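Packing Light for Long Trips
Speaker notes - Bijan Ghaffari, Salinas travel evening, 29th June

Slide 1: Opening
Thank the hosts. Say who I am and that I have been traveling with one bag for years. Mention that the handout is on the chairs and the packing list is on the back page.
Ask who has paid a bag fee this year. Wait for hands.

Slide 2: The July trip
Two weeks by bus and train, 2,860 miles in total. One backpack, no checked luggage.
Point out the worst stretch - a long transfer with stairs and no elevator. Anyone with a rolling suitcase had to carry it up.

Slide 3: What I spent
Laundry and soap came to nearly 60 dollars for the whole trip. Bag fees on the same route would have been 208.
Don't stay on the numbers. People can ask later.

Slide 4: Choosing the bag
Show the old Drendex pack first, then the Arkidik. The Drendex opens only at the top, so everything has to come out to reach the bottom. The Arkidik opens flat like a suitcase.
Pass both around. Let people try the hip belts while I talk.
Say clearly that I bought both myself.

Slide 5: Clothes
Plan for five days of clothes, even on a longer trip. Wash in the sink on day four.
Pick thin fabrics. Cotton is fine for sleeping but takes too long to dry in a humid room.
Wear the heaviest shoes on travel days. Second pair should be flat enough to slide down the side of the bag.
Jacket goes in last.

Slide 6: Fold or roll
Roll shirts and pants. Fold small items flat and use them to fill the corners.
Lay everything out on the sofa the night before and look at it for a minute. Put back whatever was packed "just in case."

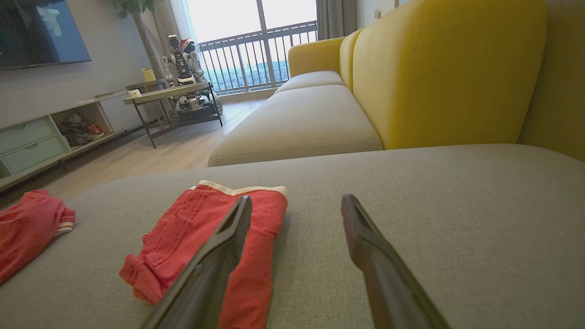 Slide 7: Toiletries and papers
Bar soap instead of liquid. Decant sunscreen into a small bottle and label it.
Paper copies of tickets go in a flat sleeve - mine is an Adex, any brand will do. Keep it separate from the wallet.
Story about the lost ticket in the station, if there is time. Keep it under 2 minutes.

Slide 8: Questions
Likely ones: medicine, traveling with kids, winter trips. For winter, say I carry the same bag and wear more layers.
Remind people to return both packs to the front table.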